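Holroyd Pantry Garden: progress report to the Stonivgate Fund
May 19, 2021

Dear Mitali Wijesinghe,

The tomatoes are in. After a spring in which the weather appeared to be working against the grant, we planted 298 seedlings across 11 raised beds, with five more beds waiting for soil that our supplier describes as "on its way." It has been on its way for a month.

The Pudano variety has done best. The Gromum seedlings, which cost more and came with a booklet, are sulking. We have moved them to the sunny side of the lot and stopped reading the booklet.

Saturday cooking classes have a full list of 20 families, and the topic everyone wants is sauces. We had planned a unit on kale. Sign-ups for kale stood at one, and that was Yevhen Moroz, who teaches it.

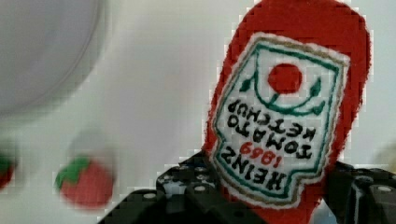

A plush ketchup bottle, upside down.

Homemade ketchup is now set for July, when we should have fruit to cook. Jars are bought and the recipe has been tested twice, the second time with the right amount of vinegar.

Spending is on budget except for hoses, where we are over. We priced one hose and then measured the lot. We would like to move the difference from the signage line, as most visitors seem able to recognize a garden. Please let us know by the end of the month if that is all right.

Holroyd Pantry Garden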